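Subject: Re: [dirkside-robotics] demo task for August

On 07/05/2021, Imani Quintanilla wrote:
> Can we please settle on one task? Vote was 2 for bread, 2 for "anything else."

Bread it is, then. Bread on the pink plate, both hands allowed. Crumbs are the club's problem.

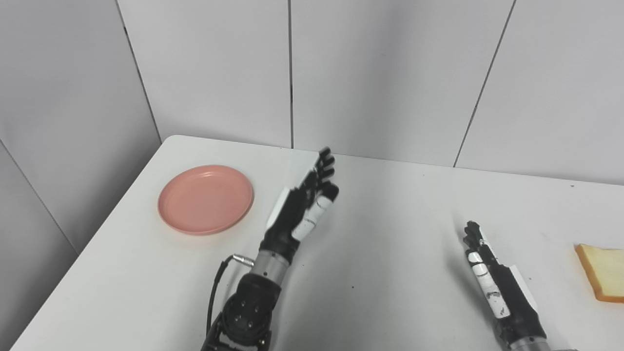

Imani wants the left hand to keep off the plate until the right has a grip, and I've lost that argument before. Timeout stays at 35 seconds.

Someone bring a fresh loaf.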